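June, 9:40 in the evening
Posted by Abrehet Wubshet
Filed under: Shop Diary / Trying Stuff Out

Long day, sore feet, and I still want to get this down before I forget half of it. The Grerka two-arm kit is on a 12-week trial with us and I finally got a whole afternoon on it (Bogale took my phone duty, bless him). The job I picked was bottles into the bin, which sounds like nothing until you try to write down what you want two arms to do about a heap of soda bottles lying every which way. 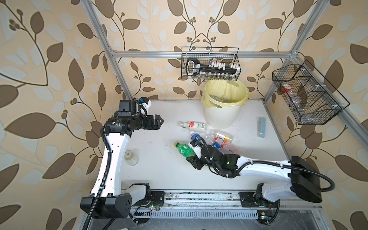
Sturholm Reuse Center, Equipment Team

I'll start with what I like. The rail along the front edge of the table is great! Both arms bolt to it, so I don't have to think about where one sits compared to the other. The sales sheet says setup takes 55 minutes. It took me most of a morning, but I stopped for coffee twice and read the wrong page of the manual for a good while, so I'm not holding that against Grerka.

Software is called Donus and it comes in the price. I expected to hate it. It's fine? The menus are a bit buried, and "Save" and "Save routine" are two different things (ask me how I found out). But once I had a routine stored under a name I could find again, I could tweak it without starting over, and that was the part that ate my whole day on the last kit we tried.

Left arm got the plain clear water bottle, the kind with the ridged sides. I do like watching a bottle dangle upside down from those two black fingers, I could do it for an hour.

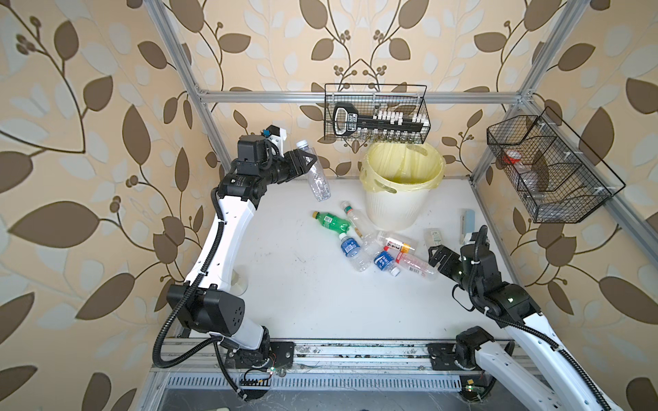 Anyway, the cables. Each arm has a fat black corrugated one that loops out to the side, and I kept fussing over them all afternoon. I want to ask Grerka if there's a shorter version or some kind of clip. Bogale thinks I should leave them alone and he's probably right, but I've written it on the list.

The other thing on the list is the pile itself. The bottles overlap, and a green one on a white table is a lot easier for me to pick out than a clear one lying across another clear one. I'd love to know how the software feels about that. I went for a proper mix, Pepsi bottle and all, because our bins out front are never tidy and I don't see the point of testing on tidy.

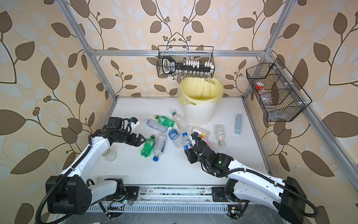

What it costs

So, money. The trial is free except for shipping. After that it's a monthly plan, and there's a cheaper one if you sign for 34 months, which feels like a very odd number to land on. I asked the rep why and she laughed and said she'd get back to me. Support is by email on the cheap plan and by phone on the other one. I'm a phone person. I know what I'm like at 4 p.m. with something flashing at me.

Extra finger sets are sold in packs of 8. I can't imagine needing that many, but maybe we'd split a pack with the Donus user group people across town if they'd go for it.

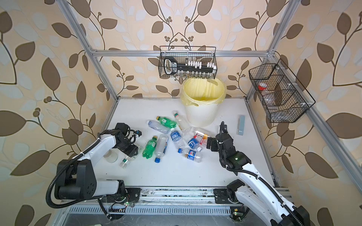 Photos: Sturholm Equipment Team

Tomorrow I want to spread the bottles out more and see if I feel any different about the right arm. I keep favoring the left, no good reason, I think I just learned that one first. Also need to email about the cables, and find out who has the little hex key, and give Bogale his headset back. It's in my coat pocket.

Last updated: June, 10:15 p.m.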